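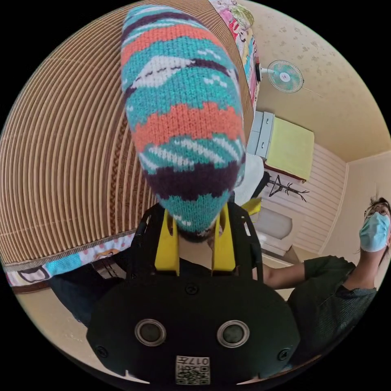
Knitted cover, banded pattern, zigzags and waves.

8th January. Wash and shrinkage, stranded knits

Second round on the Lommont wool, same 40 degree cycle as before Christmas. Swatches measured flat after a night on the rack, steel rule, three readings each and the middle one kept. Areeba Khattak did the pinning, I did the readings.

Plain stocking stitch came out much as it did last time. Stranded swatches lost more across than down. I put this down to the floats at the back pulling in, but Shoaib Kakakhel thinks the tension was tight to begin with and the wash only shows it up. To settle it: knit 21 stitches per repeat on the next larger needle and wash again alongside the old ones.

Colour: dark shade bled slightly into the white in two swatches, both from the Koller dye lot. None from Stodholm. Soak in cold water with vinegar first, then repeat.

Spin speed on the Vokirgate machine was left at 400. Keep it there. Yarn remaining on the cones 1,521 g, enough for the repeat set but not for a full-size piece as well.

Drying rack by the window needs a new peg on the left side. Swatch labels are coming off in the wash, so stitch them on from now on.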